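About Stimmont
By Melati Ngui, 10 Aug 2021
4 comments | 13 shares

Stimmont is a plumbing and hose supply business with a trade counter, a small workshop and a delivery run. We sell to plumbers, dairy farmers, caravan repairers and people who walk in with a broken part in a sandwich bag.

The business was started by Maj-Britt Haugen and Jonatan Isaksson, who had worked together at Lindqvist until the local branch closed. They took over the lease on the old tyre shop and opened in May with one counter and a second-hand ute. Maj-Britt still does the ordering. Jonatan looks after the workshop and the farm accounts.

We now have 13 staff. Six of them hold a plumbing licence, and at least one licensed person is on the counter whenever we're open.

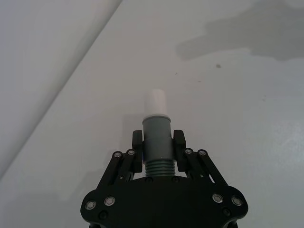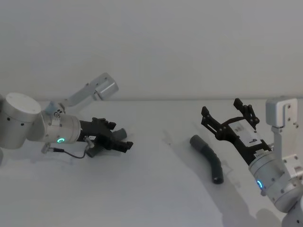
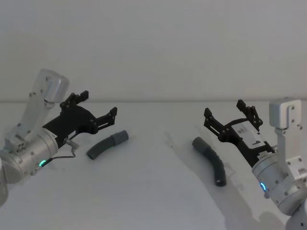 Most of our stock is pipe, fittings, valves, clamps and hose by the metre. We keep metric and imperial sizes. A lot of the sheds out this way were plumbed before the changeover and the owners want to match what's there. If we don't have a fitting we can usually get it in from Hetitz in four working days. Freight is charged at cost and we'll tell you the price before we order.

Trade accounts are open to anyone with an ABN. Terms are end of month. Laimutė Rimkutė runs accounts and is the person to speak to about statements, credits or a change of address.

Deliveries go out each morning to anywhere within 80 kilometres of the shop. Past that we use a carrier. Tank fittings and full coils of poly pipe are best picked up if you have a trailer.

Each year we take on an apprentice for the counter and workshop. Tuva Tveit came to us that way and now manages the counter. Applications open in May. Please bring your resume in yourself if you can.

Returns are accepted on unused fittings with a receipt. Cut hose can't be returned.

Contact us | © Stimmont | Back to top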